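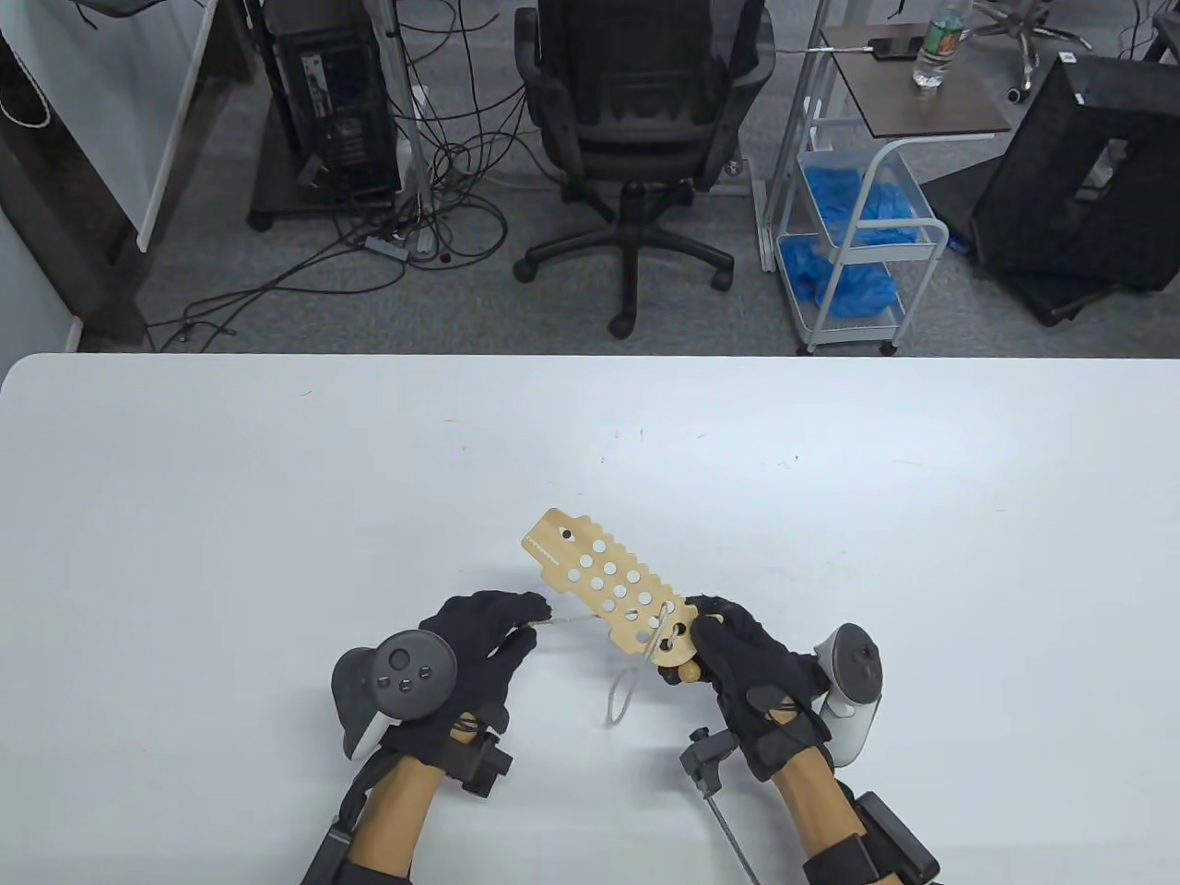

Can a machine do your small chores yet? Tips for home and workshop

Search this site Enter keyword Go

Many readers ask me if they can already give the boring handwork to a robot. My answer for now: a few jobs yes, lacing no. A cord is soft, and it changes its shape every time you touch it.

1. Try the job first on a practice board. Pull the lace through one hole, then stop and look where the loop hangs. A machine must also know this, and it is difficult for it.

2. Hold the board with one hand and the lace close to its tip with the other. Most cheap arms have only one gripper, so they need a clamp.
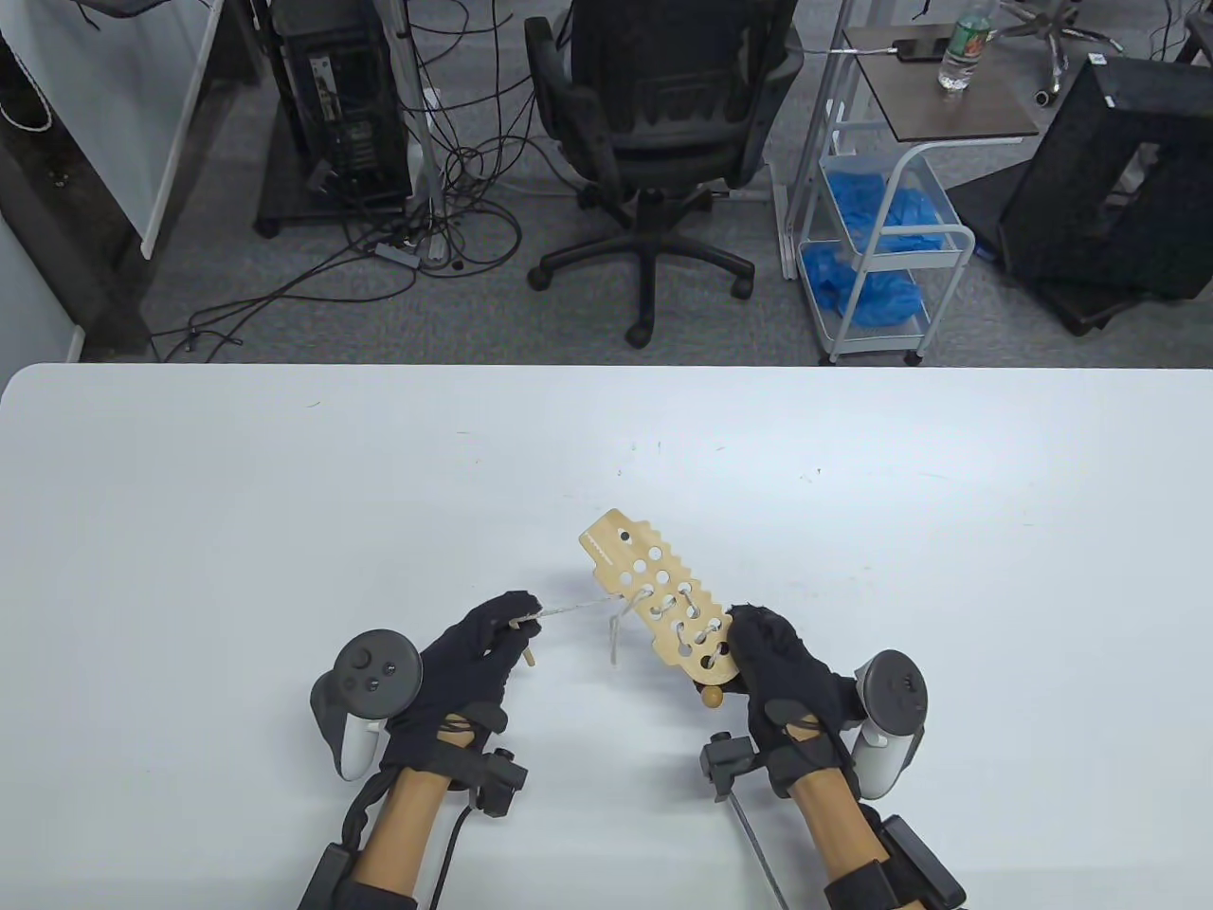 3. Choose a thick cord. Vikas Negi from Drotell wrote to me that his arm made 300 tries with thin string, and 242 of them failed at the first hole.

4. Leave the long loop free until the row is finished, and tighten at the end.

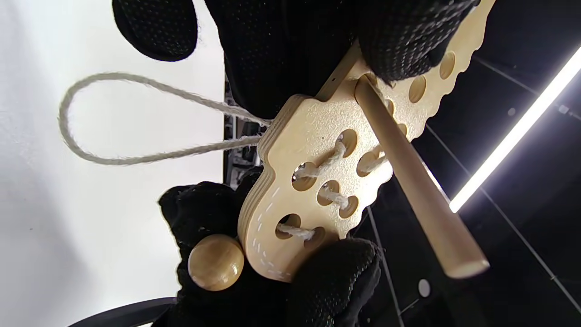
White cord, wooden board, two gloved hands.

For sweeping a flat floor, a machine is good enough already. For laces, buttons and shoe repair I would keep my money and wait.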